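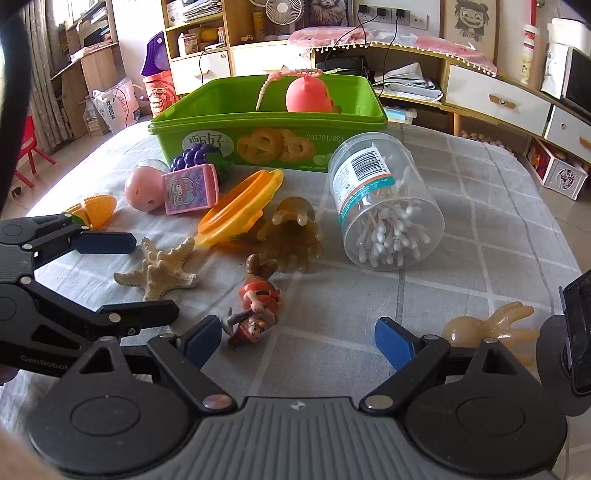

Leave the cookie box alone

Every spring somebody tells me to buy toy organizers. Last May it was my sister, who sent a link to a set of 17 clear bins with snap lids and a sheet of printed labels. I'm sure they are good bins. I didn't buy them, and I want to make a case for the box that came into the house with cookies in it and stayed on for the toys.

A cookie box is the right size. That's most of my argument. It holds what a child can play with in one afternoon, and when it won't take any more, you have to decide something. A rolling bin never makes you decide. It goes on swallowing things until the bottom layer is years old and the wheels don't turn.

The green box with the ring-shaped cookies printed on it holds its shape, and the color is loud enough to find from across a room. A child who can't read yet knows which box it is. The labels on my sister's bins say things like FIGURES and PLAY FOOD, and I don't know a child who thinks in those words. A bunch of purple grapes is play food on Monday. By the next day it's treasure, or somebody's hat.
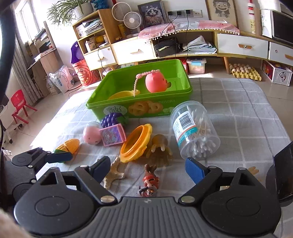 Sorting is where I part company with most of the advice. The storage blogs want the corn with the grapes, the starfish with the shells, and the cotton swabs back in the bathroom. I agree about the swabs, up to a point. But a starfish next to a plastic ring next to a rubber hand is how a game starts. Put each one in its own bin with its own kind and you get a tidy shelf that the child walks past.

I used to sort. For two winters I kept everything by type in a Vasylenko drawer unit, which was well made and took up half a wall. Cleanup took most of an evening and I did all of it. With one box, cleanup means everything goes in the box. A four-year-old can do that, badly, and badly is fine.

What doesn't belong in a mixed box is anything very small, anything that leaks, and stationery. I go back and forth on erasers. A My Melody eraser in its own pink case is a school supply to me and a toy to anyone under 8, and I've stopped arguing.

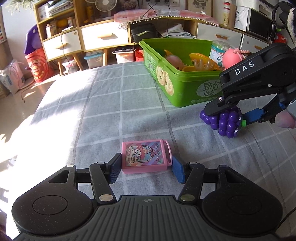
Prapai Klinhom disagrees with nearly all of this. She wrote to me after I said some of it in the Medstead newsletter, and her point was that one box works for one child. With two, she said, the box becomes a thing to fight over, and the fight is always about whatever is at the bottom. She keeps a box each and a third for shared things, and she'd like me to try it before I write about it again.

That's fair. I'd still take her three boxes over 17 bins, and I notice hers aren't labeled either.

The other complaint I hear is that a food box looks cheap on a shelf. It does look like a food box. So what? The room is lived in, and there are papers stacked on the shelving and a fan next to them — one more printed box is not going to bring it down. I would worry more about a playroom where the storage cost more than the toys.
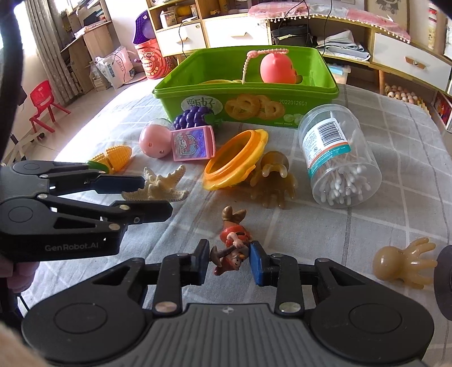 My rule, if it's a rule, is to tip the whole thing out on a Friday and look at it. Spread it on a bedspread or a tablecloth, something you can gather up by the corners afterward. Broken pieces go in the trash. Anything with a proper home goes back there. The little figures stay, even the ones from shows the kids have stopped watching, since those get picked up again as soon as you give them away.

Then it all goes back in, in no order, and whatever doesn't fit waits on the shelf until next time.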